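Old Dance Hall in Girnura Opens Its Doors Again, With a Floor Worth Taking Your Shoes Off For

October
By Liv Engström

GIRNURA - Anyone who grew up within walking distance of the Scanlon will remember the sound of its floor, a kind of low, friendly creak that started near the coat hooks and followed you all the way to the stage. The creak is gone now, or nearly gone, and last week the old dance hall on the hill opened to the public for the first time since a burst pipe closed it two winters ago.

The damage at the time looked small, a dark patch by the kitchen door and a smell that would not leave. By the spring the boards had lifted all along the north wall, and when the carpenters from Kirnatmont came down to take a look they found that the joists under the stage end were soft enough to push a screwdriver into. What was meant to be a patch turned into a whole new floor, all 1,390 square feet of it, laid in ash over new joists and finished with oil.

Åsmund Hedlund led the work for the Kirnatmont crew, and he spent a good part of the summer on his knees in there with the windows open and the radio going. He is a quiet man who would much prefer to talk about wood than about himself, and he was happy to walk a visitor from one end of the hall to the other, stopping every few yards to point out a joint he was pleased with.

"The old boards were good boards," he said. "We saved what we could. The steps up to the stage are the old floor, and so is the bench in the hallway, so if you miss it you can go and sit on it."

Oil was chosen over a hard varnish after a good deal of back and forth. Dancers like it, since it gives a little grip without sticking, and a scratch can be rubbed out by hand without closing the hall for a week. The trouble with oil is that it does not care for grit, and Girnura has plenty of grit, most of it on the path up from the parking lot. So the hall has a new rule, and it is the thing everybody wanted to talk about at the opening: outdoor shoes stay in the hallway.

Dance shoes with clean soles are fine, and so are slippers and thick socks. Shelves for 60 pairs have gone in along the hallway wall, low enough at one end for small children to reach, and a second boot tray is on order for the snowy months.

Margit Myklebust has danced at the Scanlon since she was a girl, when her parents used to bring her along and put her to sleep on the pile of coats. She came to the opening in a pair of knitted slippers and stayed until the lights were turned down - and then stayed a while longer, talking on the stairs.

"I thought I'd feel silly, a grown woman in slippers at a dance," she said. "Then the fiddles started and I looked down and the whole room was in slippers, and after that I didn't think about it anymore. It's easier on the knees, too. I did two waltzes more than I'd planned on."

The evening drew 361 people over its four hours, a number taken from the clicker at the door, and for a stretch after supper the line ran out past the bike rack. Brorkero, the bakery at the bottom of the hill, sent up trays of cardamom buns, which were gone before the second set, and there was coffee in the big dented urn that has been at the hall longer than anyone can say. The band played the old tunes mostly, with a few new ones slipped in between, and the children had the stage steps to themselves and made good use of them.

Not everything is finished. The kitchen still has its temporary counter, the curtains are at the cleaner's, and the heating at the stage end takes its time on a cold morning, so early classes may want an extra sweater. The piano is back from storage but has not been tuned yet, and Märta Vik, who teaches the beginners' class, has asked that people please be kind to it until it has been.

Her class will be the first of the regular ones to return, followed by the Sunday-school choir and the long-running seniors' afternoon. She is hoping for a few new faces this year along with the old ones, and says no partner is needed and no experience either. Those who come straight from work can leave a pair of slippers on the shelves between classes, with a name inside the heel if possible, as pale ones in particular have a way of looking alike when the evening is over.
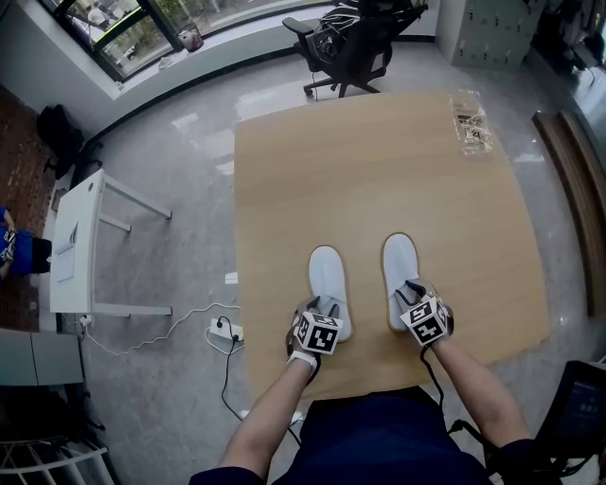

Beginners' Classes at the Scanlon

The fall course runs in the evenings from 7 p.m., with doors open half an hour before. Each class costs 20 dollars, and children under 12 come free with an adult. Sign up at the hall or at the counter at Brorkero, where Marit Rønning is keeping the list next to the register. Please use the upper parking lot, as the lower one is still being graded.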